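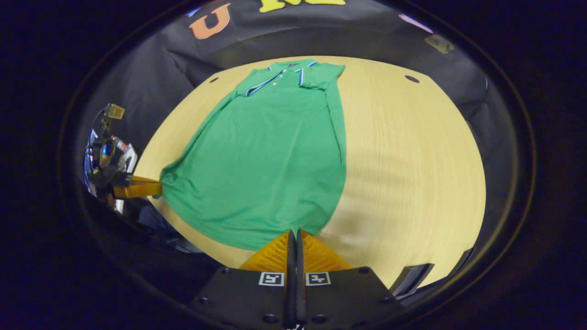 ## My Scanner Years

I bought my first flatbed scanner in February, from a tiny shop called Nokport, and I was so pleased with myself! It was a Yammine, it cost me two weeks of lunches, and it sounded like a blender full of spoons.

My plan was to scan my grandmother's letters, all 600 pages. My friend Noreen Rana came over to help (I promised her dumplings) and we got through eight before the lid hinge snapped. We held it down with a dictionary after that.

Urszula Kaczmarczyk at the shop sold me a new hinge and showed me how to clean under the glass. I still use that scanner, dictionary and all, and I'm up to page 500.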